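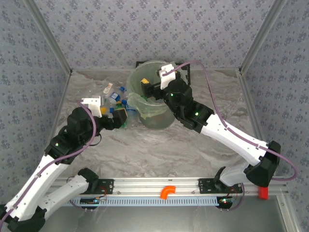
About Plenwood Radio News

Plenwood covers music, radio and the people who work in both. We report on hosts, singers, producers and station owners, and on the public arguments that come with the job: on-air remarks, canceled shows, contract fights, apologies and the interviews that get passed around years later.

The site was started by Salim Shirima and Pouran Alipour, who had worked the same overnight shift at a local station. At first it was a weekly email to former coworkers. It now has 2,652 paying subscribers and is free for everyone else to read two days after a story goes up.

Pouran edits the site. Salim writes the morning column, which is posted by 6 a.m. Eastern. Behrouz Kiani covers hip-hop and R&B, and Azadeh Heydari covers station sales and ratings. We also buy stories from more than 16 freelance writers and pay on publication.

How we work

When we quote an old broadcast, we listen to the full segment first and give the year it aired. We ask everyone named in a story for comment. If a reply comes in later, we add it to the story and mark the time. Corrections go at the top of the page and stay there.

We do not take payment for coverage. Ads are sold by Keyvan Parsa, who has no say in what we publish.

Contact

Send tips and corrections to the news desk using the form on the contact page. Freelance pitches are read every month except April. Please include two links to past work.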